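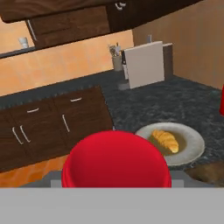

Primance Adds Simulated Grip Check to Service Routine for Kitchen Cell

EVDALE, 2019-07-07 - Primance has changed the way it services the gripper on its Brindthorpe kitchen cell. Before a serviced gripper goes back to work, its settings are now run in a simulated kitchen, with tableware such as a red bowl held between the two finger pads.

The new routine covers pad replacement, finger alignment and closing force. A technician fits the pads, measures the opening at both ends of travel and enters the values in the simulation. If the simulated grip slips or tilts, the values are corrected there first. The arm stays locked out until the check is passed.

Primance began work on the routine in January and has since logged 3,330 simulated grips. The full check takes 42 minutes. Pads are to be replaced in pairs, even when only one shows wear.

Owners of existing cells will need the updated service sheet, part number 364, and a replacement pad set from Khoury, which supplies the pads. No change to the arm or its controller is required. Cells under a service contract will be moved to the new routine at their next scheduled visit.

Contact: Primance Service Desk, Evdale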